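Mustard, by Covadonga Calvo
Reviewed Thursday, September 10, 2026

Mustard is a comic novel set in Prorkdale, a town with one bakery, two newspapers and a long-running argument over which of the papers is the joke. One of them, the Barreto, was started as a parody of the other. By the time the book opens, both run the same stories, and readers write in to the wrong one to complain.

Our narrator is Nondon, who writes the obituaries for the Barreto. He has been told to make them funny. He can't, so he prints them straight, and people in Prorkdale laugh until they cry. The first 18 pages are the best thing Calvo has written. The obituary of the man who owned the town's only ladder is three paragraphs long and I read it aloud to my wife over the phone.

I had only read Calvo's short pieces before this. They tend to take one idea and push it until it falls over. A novel needs more than that, and for a good stretch she has it. The quarrel over the bakery sign gets its own chapter, told entirely in letters to the editor, and each letter writer has a voice you could pick out blind. The mayor never says anything he believes, but he says it so politely that you start to like him.
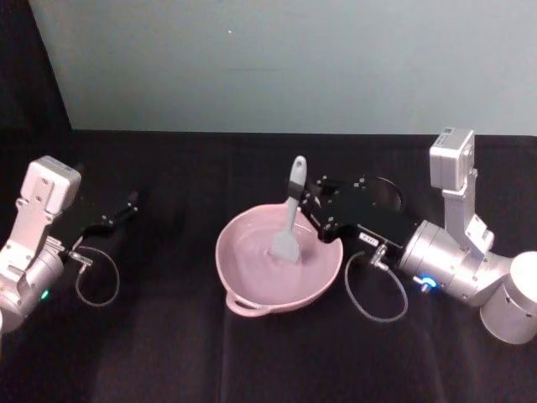 Where it sags

The middle is slow. Nondon goes to the county seat to defend the paper in a libel case, and the trial takes up five chapters. Courtroom parody is well-worn ground and Calvo doesn't find much new in it. The judge is hard of hearing, the lawyers are brothers, and the jokes come from where you expect them. I put the book down in May and didn't pick it up again until August.

She also explains herself too often. When the Barreto prints a fake recipe for the town mustard and half of Prorkdale makes it, the reader gets the point. A page later Nondon tells us what it says about trust. I would have cut that page, and the one like it near the end.

The ending

The last part goes back to the obituaries and it works. I won't give away whose is the final one, but it is written straight, like the others, and this time I didn't laugh.

The paperback has decent margins and a plain cover. The type in the letters chapter is small – I needed a lamp for it. If you only want a taste, read the opening and the bakery chapter and skip the trial.

Four out of five.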